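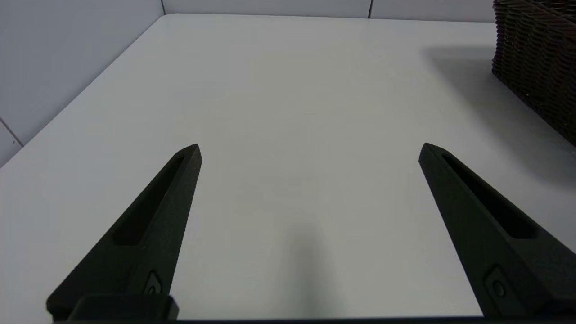 Surface texture is the small-scale unevenness of a solid surface, measured as departures from an ideal flat or curved form. In molded, cast and coated goods it is usually divided into gloss, grain and form error. The term is used in manufacturing, in the paint trade and in furniture making, where it affects both the look of a part and the way it wears.

Terminology

A surface profile is the line produced when a plane cuts through a surface. Short-wavelength parts of the profile are called roughness and longer ones waviness. The boundary between the two is set by a filter, and the cutoff length of the filter should be stated with any result. Lay is the main direction of the pattern. Turned and planed parts have a strong lay, while blasted parts have none.

"Matte" refers to the way a surface scatters light and is not a measure of roughness. A coating may look matte and still feel smooth if it holds fine flatting particles near the surface.

Measurement

Contact instruments draw a diamond stylus across the surface and record its vertical movement. The tip radius limits the narrowest valley that can be reached, so steep pits are reported as shallower than they are. Optical instruments do not touch the part, but they can give false peaks on clear or very dark materials.

The most common figure is the arithmetic mean height, written Ra. It is the average distance of the profile from its mean line. Two surfaces with the same Ra may behave differently, as the figure does not separate peaks from valleys. Skewness is often given alongside it for bearing and sealing faces.

Comparison plates remain in use on shop floors. The Saltgate plate set, issued in a flat case, has 16 steps and is read by fingernail and by eye under a slanted light. Jacobs divided the steps into 2 groups, molded and blasted, and this division was kept in later editions — though the numbering was not.

Production

Texture on a molded part is mostly a copy of the mold wall. Mold texture is made by acid etching, spark erosion, blasting or laser engraving. Deep grain needs extra draft on side walls, or the part will drag as it leaves the mold and show bright scuff lines.

In layered printing the texture depends on layer height, the angle of the face and, in powder processes, the grain size of the powder. Faces at a shallow angle show visible steps. Tumbling with ceramic media reduces the steps but also rounds the edges.

Coated surfaces can be textured during spraying or curing. The Podau process, named for the works where it was first run, uses a thin first coat that wrinkles under a heavier second coat. Bitumano, a tar-based black finish from the same works, was applied by brush and left a coarse grain. It was dropped because it softened near heaters.

Classification

Bart Michiels proposed a scale of seven classes based on touch alone, with class 1 the smoothest. Trained testers agreed well on the end classes and poorly on the middle ones. A revision merged two of the middle classes, leaving six. The revised scale is still cited in work on handles and desk tops, mainly as a supplement to measured values.

Cleaning and wear

Coarse textures hide scratches but hold dirt in the valleys. White surfaces show this sooner than dark ones. Rubbing wears the peaks first, which raises gloss in patches — a fault known as polishing or burnishing. It cannot be cleaned off.

See also

Gloss
Lay (machining)
Mold texture
Waviness

This page was last edited on 2 November 2020.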